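Print this article | E-mail this article

The house rules

I've spent a good chunk of my working life reading safety standards, and I can tell you the moment my eyes glaze over. It's page two, somewhere in the definitions. So when Augustina Bawa offered to show me the rule book her team at Dravby wrote for kitchen robots, I said yes mostly for the coffee.

The thing fits on one sheet, both sides! Bawa has it pinned beside her monitor, covered in pen. She came to robots from commercial catering, and you can hear it in the wording. Rule one: a hand doesn't cross over food it isn't handling. Rule two: fingers stay together until the arm is where it's meant to be. Rule three is the one everybody argues about – if both arms could do the job, the nearer one does it, and the other keeps still.

"People love a two-handed flourish," she told me. "I used to have apprentices like that."

Every new task gets run in simulation before it goes anywhere near a real bench, and the rule is 480 clean runs. I asked why 480. She laughed and said it was 20 runs each for 24 layouts, and the layouts were whatever Afia Essien could come up with before lunch. Essien builds the virtual kitchens, and she has a bit of a mean streak about it (her word, not mine). She'll shove a basket right where an elbow wants to be, or park a big dish close to the food so the hand has hardly any room to come in.

I sat with her for most of a morning in June watching runs go by, and I got far more invested than I'd planned to. A pastry is a rotten thing to pick up, as anyone who's catered a wedding knows. Squeeze and the crust goes, tilt and you've lost the filling. The Dravby sheet says to approach from the side, low and slow, and to stop dead if the tart shifts before the fingers close. A run that breaks the crust is a fail. So is a run that gets the tart up beautifully but brushes the dish on the way, and I'll admit I argued with her over one of those.

Not everyone in the trade is keen. A bloke I know at Noonan reckons 100 runs is plenty and the rest is box-ticking. Bawa's answer is that he's welcome to pay for the crockery. She'd like to see the sheet picked up as a shared code, and Pretov has asked for a copy, though they want rule three softened.

I've asked for a copy too. It's on my fridge, and my teenagers are ignoring it.
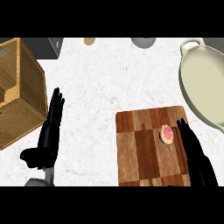 Side approach to a tart, in simulation, with the other hand held well clear.

Print this article | E-mail this article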